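Writing Seminar: Study Abroad and the Return Home
Handout 4, for Wednesday
Instructor: Honeylyn Mercado

Most of you came back from a semester away with a journal, a phone full of messages and a research topic. This unit turns that material into an essay of 11 pages. We start with the first night, which students tend to skip.

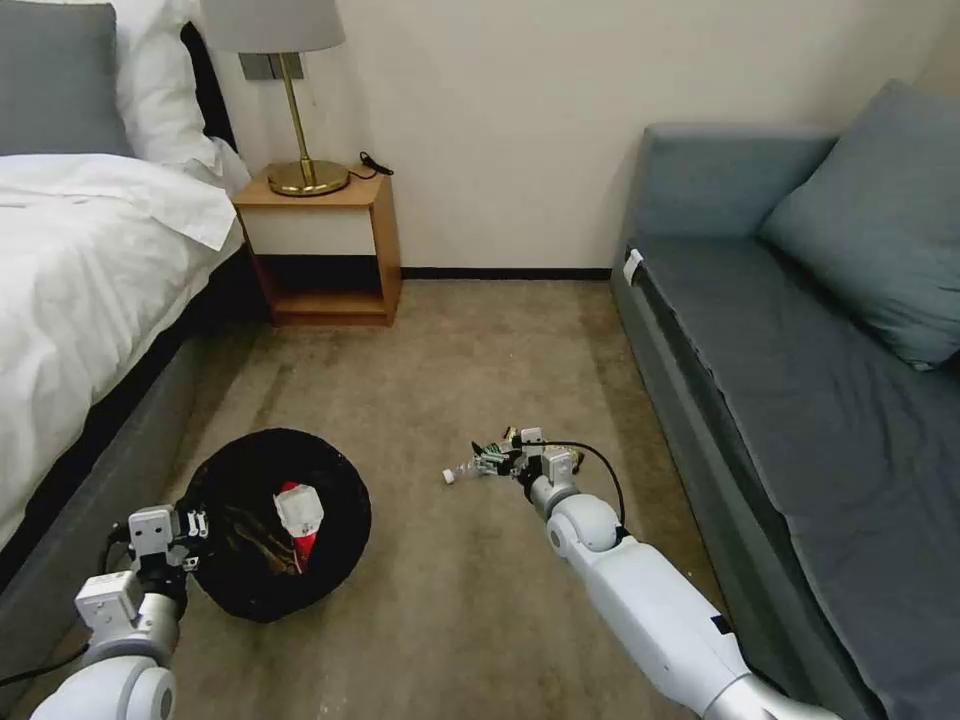

Reading time: 6 minutes

Mattes Seidel spent his junior year in Wirkeck and wrote "Dustside" the September after he got back. Read the first section before class. He gives 400 words to his arrival and does not mention a landmark until the second page. Mark each place where he writes as the student who had just landed, and each place where he writes as the senior looking back. The verb tense will help, but he changes it twice without warning.

Terms for this week
Reentry: the period after returning, including the irritation many students report with home.
Host frame: judging an event by local habits.
Retrospect: knowledge the writer did not have at the time.

The Tagle letters (course packet, page 17) cover the same months. Compare his letter about the bus to Trorkutmont with the version in the essay. 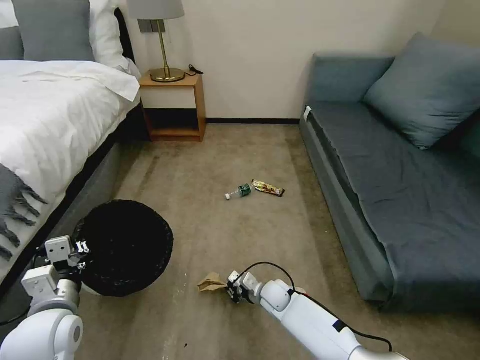

Can I use my journal entries as they are?
Quote them in short pieces, with the entry marked as journal text, and keep the total under one page. The rest should be new writing.

Drafts are due in class, printed and double-spaced. Put your thesis topic at the top, even if it is still changing. Office hours are in room 19 after lunch.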